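十一月,周四,早上开始记

软水机的事拖了两周,今天总算把出水从头测了一遍。先写结论,免得以后翻本子找不到:树脂还能用,再生没做透,盐箱底下结了一层硬壳,吸盐吸不够。洗涤剂的问题另算,写在后面。

起因还是毛巾发硬。Plomano 那边退回来的一批,摸着像晒过头的抹布,浅色的发灰。他们怀疑我们换了粉,其实粉没换,还是 Grostano 的那一款,批号也连着。上次的记录里有人写“烘过头”,我不太同意,烘过头的手感是干脆,揉几下会回来一些,这批揉了也不回来,毛圈是并在一起的。

## 水

原水取了两次,一次在进机前的龙头,一次在楼下总阀旁边的龙头,两处滴定结果对得上,可以排除中间那段旧管的影响。原水偏硬,跟夏天那页记的差不多,没有突然变坏。

滴定照老办法:取样,加氨性缓冲液,加铬黑T,用EDTA滴到酒红变纯蓝。提醒自己和后面的人,终点前那一段会先出紫色,别停在紫色上。今天第一份我就停早了,作废重来。缓冲液瓶口有白色结晶,盖子没拧紧,氨跑掉不少,用pH试纸测了一下偏低,重新配了一瓶,旧的倒了。上周那几个数如果是用旧瓶做的,不要拿来跟今天的比。

软水出口的情况:

- 再生完刚开始出水:加指示剂直接就是蓝的,正常。
- 水表走到 1,543 升时取样:出现明显的酒红色,已经漏硬度了。
- 说明书给的周期是最多 3,000 升再生一次,控制头也是按这个设的。

也就是说后半个周期里,我们一直在用半软不硬的水洗东西,而控制头上显示一切正常。这个显示只看水表走字,不看水质,以前也写过,这里再写一遍。

接着查盐箱。打开上盖看,盐面很高,以为够。拿木棍往下捅,捅到一半左右就捅不动,敲上去是实的。盐在中间架了桥,下面是空的,底部又另外有一层湿盐泥。盐水根本没饱和,吸进去的当然不够。把上面的干盐铲出来装桶,桥敲碎,底下的泥用热水化开抽掉,花的时间比预想的长,一上午就没了。

盐换回颗粒大的那种。细盐便宜,但在我们这个潮气下面放不住,这已经是第二次结桥。以后细盐不要再买了,仓库里剩的那两袋拿去冬天撒门口台阶。

射流器也拆了。滤网上有一小撮沙一样的东西,用手指捻不开,泡稀醋里冒泡,是水垢。喉管没堵。密封圈压得有点扁,还能用,没有备件,记下来要订。装回去的时候注意方向,箭头在里侧,不拆下来看不见,我用油性笔在外壳上补画了一个。

手动再生做了一次,吸盐段设到 30 分钟,比原来长。慢洗和快洗没动。再生过程中听到回水阀有轻微的哨音,持续到吸盐结束,之后没有了。原因不清楚,下次再生再听。

再生后出水测过,蓝。等水表再走一半的时候还要取一次,这个数才算有用。在它出来之前,控制头周期先改成 1,000 升,多费点盐没关系。

## 洗涤剂和碱

下午测漂洗水。这一块之前一直没人做,只凭手感。

最后一道漂洗结束前从排水口接水,滴酚酞,粉红色很明显,说明碱没漂干净。再把甩干后的布样剪一角,滴在布面上,也有颜色,接缝和缎档的地方更深。原水本身滴上去是无色的,所以不是水里带来的。

碱从哪里来,大致能想清楚。软水漏硬度以后,泡沫少,机台那边看泡沫少就加粉,加了粉碱就高,漂洗还是原来的次数和水位,漂不出去。留在布里的碳酸盐又跟漂洗水里的钙碰到一起,沉在纤维上。发硬和发灰应该都是这一件事,灰的部分可能还带着没走掉的污垢。说“应该”是因为还没有做灰分,炉子借出去了,下周才还。

先做了个简单的:从退回的那批里剪一块,泡稀醋酸,边上有细气泡,不多,但能看见。同一块对半剪,另一半泡蒸馏水,没有气泡。泡过醋酸的那半漂净晾着,明天再摸。这种手感对比很主观,最好找两个人分开摸,不告诉哪块是哪块。

配方暂改如下,只限白色和浅色,深色先不动:

1. 预洗不加粉,只走温水。
2. 主洗粉量回到配方卡上的数,机台不要自己加勺。泡沫少先去看软水。
3. 漂洗多加一道,水位用高位。
4. 最后一道加酸剂中和,加完再接水滴酚酞,无色才放行。

酸剂用 Sfakianakis 的那桶。桶上标签已经磨得看不清用量,我去翻了发货单背面的说明,抄了一张贴在泵旁边。注意酸剂和含氯漂白剂不能进同一道,漂白那道排干、漂过之后才能加酸,泵的顺序已经检查过,中间隔了两道漂洗。两个桶现在并排放着不好,管子颜色又一样,得挪开。今天先把漂白剂那桶移到了墙的另一边,底下垫了接液盘。

关于柔顺剂,争论过很多次,这里写一下我的看法。柔顺剂能让手感马上变好,但它是盖在上面的,底下的碱和垢还在,下一次洗又叠一层,时间长了毛巾不吸水,客户照样退。先把水和漂洗弄对,一段时间内毛巾类不加。床单可以少加,主要是防静电。

## 吸水

沉降法:布样平放在水面,记从接触到完全浸透下沉的时间。烧杯用同一个,水换新的,每块样之间擦干杯口。退回批比留样慢很多,有一块角上一直浮着,拿玻璃棒按下去松手又翘起来。留样几乎是一放就沉。

滴水法也做了,滴管离布面保持一样的高度,看水珠消失。这个法子在毛圈布上不太好用,水珠会掉进圈缝里,看着像是吸了,翻过来背面是干的。以后毛圈布以沉降法为准,滴水法只给平布用。

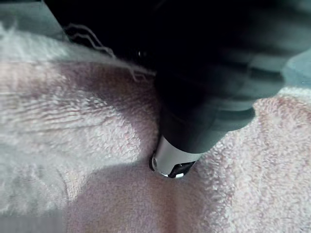 布样调湿的问题也要说一下。今天的样有的是刚出烘干机,有的在架子上放了几天,含水不一样,沉降时间没法严格比。调湿柜里现在堆着别的东西,腾出来以后统一放一夜再测。今天的数只看大小关系,不要抄进报告。

取样位置也要固定。毛巾两头靠缎档的地方织得紧,跟中间不是一回事。以后一律从中间取,离边一掌以上,剪之前在反面标经向。剪刀钝了,毛圈拉出来好几根,换那把黑柄的。

Bulline 烘干机顺便看了一眼。排风滤网清过,风量正常,温控探头外面裹了一层绒,擦掉了。探头裹绒会让它觉得温度低,实际烘得更热。这一点跟发硬可能也有关系,但比起碱和水应该是次要的。为了不把几件事混在一起,烘干的程序这周先不改,只保证探头是干净的。等水和漂洗这边稳定了,再单独试把冷却段加长。

## 没做完的

- 再生后半程取样,滴定,数字写在这一页空白处。
- 灰分。炉子回来以后,退回批和留样各做一份,坩埚提前烧到恒重。
- 密封圈订货,顺便问射流器滤网有没有细一号的。
- 盐箱里加一块隔板或者垫层,让盐不直接坐在底上。尺寸还没量。
- 回水阀的哨音。
- 退回批要不要整批返洗,等明天醋酸样干了再定。如果手感回来了,就按上面的配方走一遍再发;没回来就别折腾,折抹布。

傍晚补记:滴酚酞的那瓶快见底了,架子上没有新的,固体还有,明早配。配好写日期,上一瓶没写,谁也说不清放了多久。

又补:新配方跑了第一锅浅色,最后一道排水滴酚酞无色,布面缎档处有极淡的粉,过一会儿褪了。中间部分无色。先算通过,下一锅酸剂不要加量,把漂洗水位再核一遍,液位管上那道旧刻线跟实际差了一指。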